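Gruven G2 Hand-Held Gripper Pair
Planning and budget notes for the two-hand table station
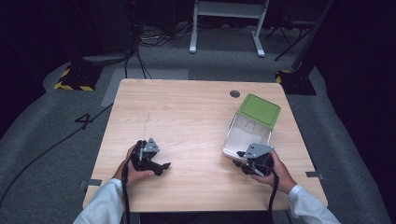

What to budget for

The G2 is sold as a left and right pair, one operator per pair. Each gripper is cabled separately, so allow for 2 cable runs per station. Spare fingers come in packs of 8 and are ordered separately.

Table and floor space

Any flat table will do. Keep the cables clear of the operator's feet and tape them where they cross a walkway.

Lead time

3 weeks from Promgate stock. Orders for the Orcombe depot ship in February. Prices are on request and exclude delivery.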